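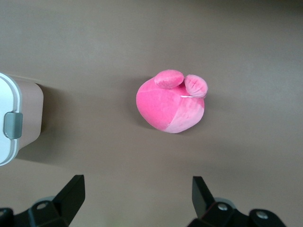 Can a velvet-type plush toy be washed without flattening the pile?

Most can, provided the water stays cool, the toy is squeezed instead of wrung, and the nap is brushed while it is still damp.

I keep notes on this because I have cleaned a fair number of soft toys over the past few years, mainly secondhand ones, and the short-nap ones give the most trouble. Long fur hides mistakes. A short nap shows every crease and every spot where the detergent didn't rinse out, and it reads as a change of color when the light hits it.

Two-tone toys need a dye test first. A dark pink panel sewn to a pale pink one is a typical risk: if the darker dye moves, it moves into the lighter fabric along the seam, and I have never gotten it back out. Dampen a white cotton cloth with the wash solution, press it on the dark panel for 10 minutes, and look at it in daylight. Any color on the cloth means surface cleaning only. Test near the bottom of the toy, and repeat the test on the ears if they are a different shade, as they may have been cut from a different bolt.

Next, the seams. I go over every one with a fingernail, bending the fabric slightly to each side. The usual weak points are where the ears join the head and where three pieces of fabric meet. A bit of white thread at a junction may be a loose end or just the stub of a label, so don't pull on it. If the seam opens when you bend it, close it with a ladder stitch before the toy goes anywhere near water. I use Vorken polyester thread, one strand, stitches kept short.

For the wash itself I fill a basin with cool water and add 8 ml of Nurnidano wool detergent. Submerge the toy, press it down flat with both palms, release, and repeat for a few minutes. Drain, refill, press again. It usually takes three changes of water before the foam stops — heavily stuffed toys can take five. Detergent left in the filling works its way out during drying and leaves a stiff ring on the surface.

Drying is the slow part. Roll the toy in a towel and kneel on it, then move it to a rack with air underneath. My last one weighed 433 grams when it came out of the towel and took 17 hours in front of a fan to get back to its dry weight. I weigh before washing for exactly this reason. The outside feels dry long before the middle is.

Brush twice: once straight out of the towel and once when the surface is nearly dry. A soft toothbrush is fine. Work in one direction per panel and stop at the seam. Puckers in the ears respond better to fingers than to a brush; stretch the fabric gently from the edge while it is damp and let it set.

I tried the Edimport fabric steamer on a flattened patch in September. It lifted the nap well at a distance of a hand's width. Any closer and the fabric went shiny, and the shine is permanent. A Tô garment brush did nearly as good a job on the same toy with less to go wrong.

Still untested: enzyme detergent on old milk stains. I have a candidate soaking since Monday and will add the result to this post.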